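Sourdough Rye, the Slow Way: What We Learned at the September Bake

Wednesday, September 3, 2025

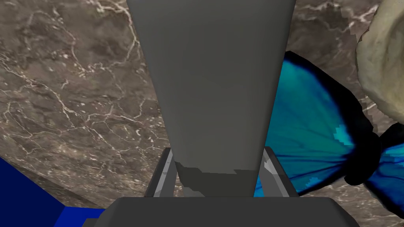

I have been baking wheat bread for years and I thought rye would be the same thing with a darker flour. Wow, was I wrong, and I could not be happier about it! Our last get-together at the Venter Street kitchen was all about dense, dark, sticky rye, the kind that keeps for a week on the counter and gets better every day, and I came home with dough up to my elbows and a head full of ideas.

Charalambos Tzavaras led the afternoon. Many of you know him from the flatbread session last spring, but rye is what he grew up eating and you can tell the second he starts talking about it. He had us begin with the starter, and he was very firm on one point: feed it rye for a few days before you bake with it. A wheat starter will work if that's all you have, but the smell of one that has been living on rye is something else (think green apples and a little bit of malt). Mine is now in its own jar at home and I have been sniffing it far more than I need to.

Then came the mixing. There is no kneading! Rye has very little of the stretchy stuff that makes wheat dough bounce back, so you stir it with a strong spoon until every dry patch is gone and then leave it alone. The dough looks like wet cement and feels like it too. Several of us kept reaching for more flour, and Charalambos kept moving the bag farther down the table. Wet hands are the answer. Dip them in a bowl of water, scoop the dough into the pan, wet them again and smooth the top.

We baked in 2 styles. The first was a plain loaf with just rye, water, salt and starter. The second was my favorite by a mile, a seeded loaf with 300 grams of sunflower and pumpkin seeds soaked overnight before they went in. Soaking matters a lot more than I expected. Dry seeds steal water from the dough and you end up with a crumbly slice that falls apart under the butter, while soaked ones stay plump and make every bite a little chewy. If you toast them first, let them cool before you pour the water on.

The flour question came up over and over, so I'll put it down for everyone who missed it. We used the dark whole rye from Zeka for both loaves. A medium rye gives you a milder bread and a slightly lighter crumb, so if you're baking for kids or for someone who isn't sure about rye, start there. Keep an eye on the water if you switch, though. Whole rye drinks up more of it, and a recipe written for one will come out soupy or stiff with the other. Add the last splash slowly and stop when the dough spreads like thick oatmeal.

As for proofing, forget the poke test. Watch the top of the loaf. We dusted ours with a good layer of flour, and when the surface showed cracks and a few pinholes, into the oven they went. A hot start, then a lower heat for the rest of the bake, and a long one at that. Mine needed extra time at home because my oven runs cool on the left side, so I turned the pan halfway through.

And now the hard part: you have to wait. A full day, wrapped in a towel, before you cut it. Cut too early and the middle is gummy and the knife comes out looking like you've been spreading glue. I caved once, on the plain loaf, and I will not be doing that again. The seeded one I left until the next evening and it sliced like a dream. We had it with cold butter and pickled beets, then with honey, then with more butter.

Leftovers are great too! Dry slices turn into crackers in a low oven, and crumbs fried in butter with a pinch of salt are wonderful over roasted carrots. You can also soak an old slice in the water for your next loaf, mash it up and stir it right in. It deepens the color and the flavor, and I love that a bit of one bread ends up in another.

The next session is in November and we'll be making spiced fruit loaves. Bring an apron, a loaf pan and a jar with a lid if you'd like some of the rye starter to take home.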